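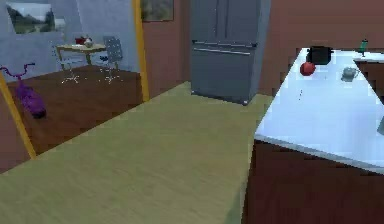
White island counter with the black pot on it, green table in front

November 24, 2010
By Märta Strand

Hello all,

I answer the earlier message below, because I think several people on the list have the same question and I also had it in September.

> We are planning to change our kitchen to an island, and the seller
> at Dalen wants us to choose the overhang now. He says 260 mm is
> normal for sitting. My husband says it is too little for the knees.
> Also we do not know if the island should be the same height as the
> old table, or higher. Has anyone lived with both? And is white
> a mistake? We cook every day and we have two children.

I have lived with both. First the overhang. We ordered 260 and we received 268, I measured it three times with a steel ruler. The fitter from Lostari told me that the difference comes from how they glue the front edge, and that I should be happy. For me it is enough, I am a short person. My brother is tall and he sits sideways with his knees pointing to the window. If you have tall people in the family, please ask for more, and ask also if the top then needs brackets under it. Ours has none, and I would not let a child climb on that side.

About the height: please do not make it the same as the table only because it looks calm on the drawing. I chopped vegetables for 10 years at a table and my back remembers it. The way I tested it was simple. I put a cutting board on a pile of books, stood in the shoes I wear at home, and cut one onion. Then I took away a book and cut another one. My husband did the same test and his result was higher than mine, so we took my number, as I do most of the cooking. On his days he puts a thick board on top.

White is not a mistake, but it is work. Coffee goes away with a wet cloth. Turmeric does not go away so quickly. I make a paste of baking soda and water, leave it for eight minutes and wipe it off, and I do this two times if needed. I do not use the rough side of the sponge. The product from Clader which was recommended here in the spring left a dull spot on my counter, so please try it first in a corner. Maybe I used too much of it.

One thing I would do differently is the electric sockets. We have only one, on the short end, and the cord of the mixer does not reach the place where I like to stand. It was in the drawing and I did not see it. Please look at your drawing with this question: where does each cord go?

For the drawing itself we used Gistness. It is good for walls and cabinets but I found it difficult to move a door after the room was finished, and I had to start again. Save a copy before you put in the door.

I still do not know what to do with the gap between the cabinet base and the floor, where crumbs collect. If someone has closed such a gap in a way that can be opened again for cleaning, I would be grateful to read how.

With kind regards,
Märta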